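**Best way to keep a knit hat in shape on a shelf?**

My winter hats go flat by December, and I'd love some way to store them that isn't another box! – Randi Halvorsen

**Shadi Aoun**

Stuff them with tissue. Works fine.

**Elis Jenkins**

Oh, I do feel for you, Randi! Get yourself a foam head with a wide round base – mine sits happily among the bottles and cookie boxes.

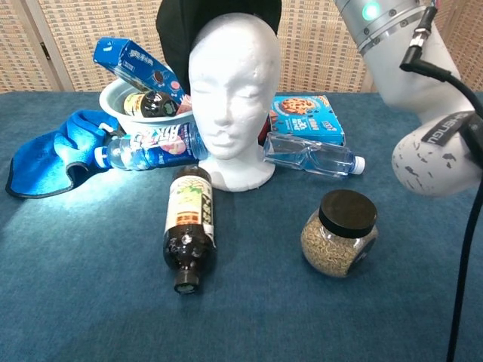
Do pull the hat on gently, though, and give it a day before you judge the shape.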